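Kindthorpe Slotted Rail and Bracket System

Back in stock as of 31 Jul 2018

We have sold a lot of shelving and framing parts over the years, and the Kindthorpe system is still the one most of us have at home. It's a family of slotted steel rails, perforated brackets and flat plates that bolt together into just about anything with square corners. Benches, racks, carts, plant stands, a frame for the rain barrel, a cage for the water heater pipes. If you played with metal construction sets as a kid, you already know how this goes, only now it holds up a drill press!

Everything in the range shares one hole pattern. The slots on the rails line up with the holes in the brackets whichever way you turn them, so you can build something, decide the shelf is too low, undo two bolts and move it. No drilling, no filling, no buying the part again. I have a potting bench that has been three different heights and is currently a bike rack.

What's in the range

Slotted rail, straight, in lengths of 60 cm and 100 cm
Slotted rail, angle profile, same lengths
Corner bracket, small and large
Flat joining plate
T plate
Foot with leveling screw
Bolts and flange nuts, in bags or by the tub

The shorter rail is the one to start with. Most people buy the long ones first and end up cutting them, and while the steel cuts cleanly with an ordinary hacksaw, you'll want to file the ends afterward (the burrs are sharp, please wear gloves). If you do cut, try to land between two slots so you keep a full one at each end.

Finish

The standard finish is bright zinc. It looks good fresh out of the wrapper and dulls down to a soft gray after a winter or so in an unheated garage. For outdoor work we'd point you to the hot-dipped version, which costs more and is a bit rougher to the touch, but stands up to weather far better. Don't mix the two on the same outdoor frame if you can help it — the zinc pieces will look tired long before the others do.

Storing the small stuff

Sooner or later you'll have more brackets than bench. Plastic bins do the job nicely. Keep the small plates from sliding under the rails by giving them a bin of their own, and put the bolts in something with a lid. The Pisier storage bins we carry fit two deep on a standard shelf, and they wipe clean when the oil from cut ends gets everywhere, and it will.

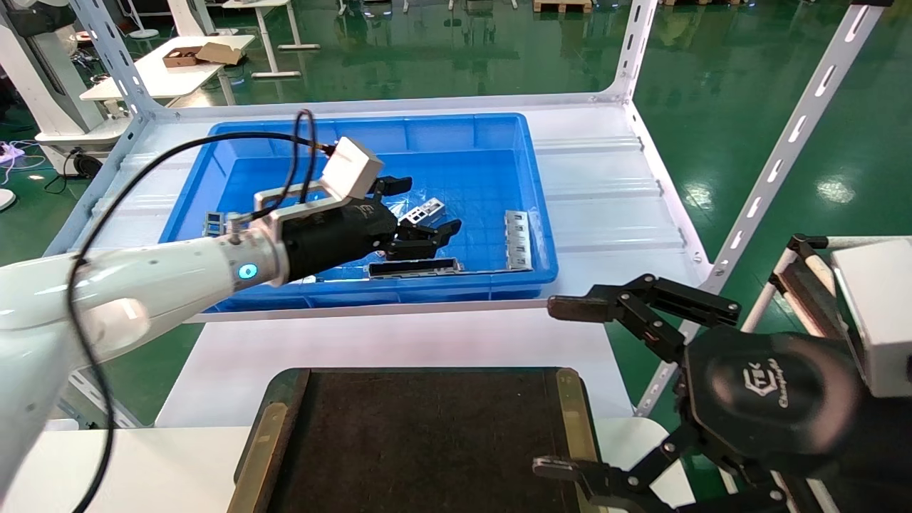 One customer wrote in to say that sorting by hole pattern had been a waste of an evening, with every piece in the system sharing the same one, and that sorting by length was what finally let her find a joining plate in under a minute. She also asked for a longer angle profile. We've passed that along, and we'd love one too.

Building your first frame

Lay everything out on the floor and put the bolts in finger tight. Get all four corners on before you tighten anything, then check the diagonals with a tape measure. If they match, the frame is square and you can go around with a wrench. A frame that gets tightened corner by corner nearly always ends up with a twist in it, and you'll be loosening the whole lot again.

For anything taller than your waist, add a diagonal brace across the back. A single straight rail will do it. You'll be amazed how much stiffer the whole thing feels.

Works with

The Ultance caster set bolts straight onto the large corner bracket. Boonyarit wooden shelf boards drop inside the angle profile with a little room to spare, and a strip of felt along the edge stops the rattle. Older Kindthorpe parts from before the April change to flange nuts still fit, but bring your own washers.

Packs

The starter pack has enough rail, brackets and bolts for one low bench. The workshop pack comes with 1,296 bolts and the same number of nuts, in two tubs, and they're heavy, so lift them one at a time. Rails ship separately from the small parts and may turn up a day later.

Loose brackets and plates are available at the counter, sold singly.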